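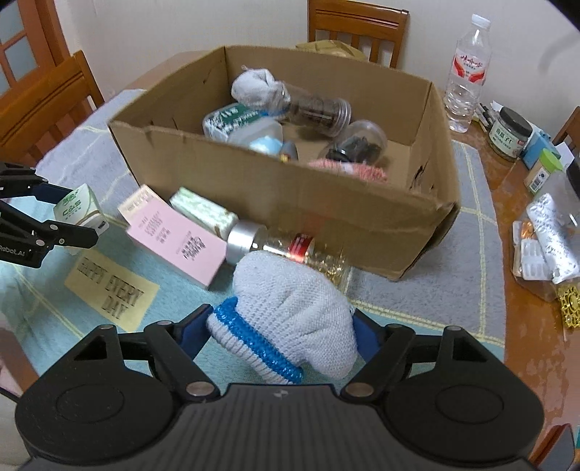

Vivport news alerts: a review after one winter

Posted 2020-03-25 by Raquel Mota
Filed under: Media, Local news

Vivport is a phone app that sends breaking news alerts for one town or county at a time. It pulls from local papers, radio stations, police and fire bulletins, and a handful of its own stringers. I have used it since December with the area set to Trestcombe and the road out to Bastos. I paid for the full version myself.

Setup is short. You pick an area, pick your subjects (crime, courts, traffic, council, weather, sport) and choose how loud you want it to be. There is a quiet hours setting, but it is buried two menus down under Account, where I would not have looked for it. Turn it on the first night.

Speed is the main reason to buy this. When a car was set on fire behind the bus station in December, Vivport had it 19 minutes before the radio did. The first alert gave the street and said police were there. It did not name anyone or guess at a motive. The second alert corrected the make of the car and was marked as a correction in plain type. I wish more outlets did that.

It was less good with the Bastos bridge closure. I got the same story from three sources with three different reopening times, and the app made no attempt to sort them out. Duplicates are the biggest complaint I have. The free setting called "merge similar stories" catches the easy ones and misses anything where the headline has been rewritten. 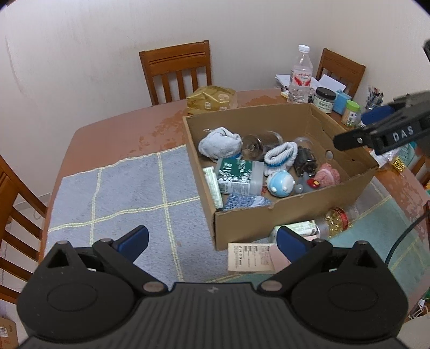
An open cardboard box on the dining table.

Court coverage is thin. Andor Orbán writes most of it and he is careful, with charges and hearing dates given in full, but he is one person and the district court sits all week. If you want to follow a case from arrest to verdict you will still need a newspaper. Council coverage is better. Ermelinda Calado's notes from the budget meeting ran to 2200 words and included the votes.

Reader comments are open on every story. They are moderated after posting, so on a crime story you will see names thrown around for a while before they come down. I reported two and both were gone within 15 minutes. You can hide comments altogether, and I now do.

I also tried Drarkov, which is cheaper and covers a larger area. It sent me far more alerts and many had nothing to do with where I live. One was a week old. The search is better than Vivport's, though, and goes back further. Vivport only keeps your last 200 stories unless you save them one by one.

Battery use was not noticeable on my phone. The app crashed twice in January, and not again after the update.

Good: fast, clear corrections, sensible wording on early reports.
Bad: duplicates, weak court section, short archive.

I have renewed for another year. If courts are what you read first, stay with the paper.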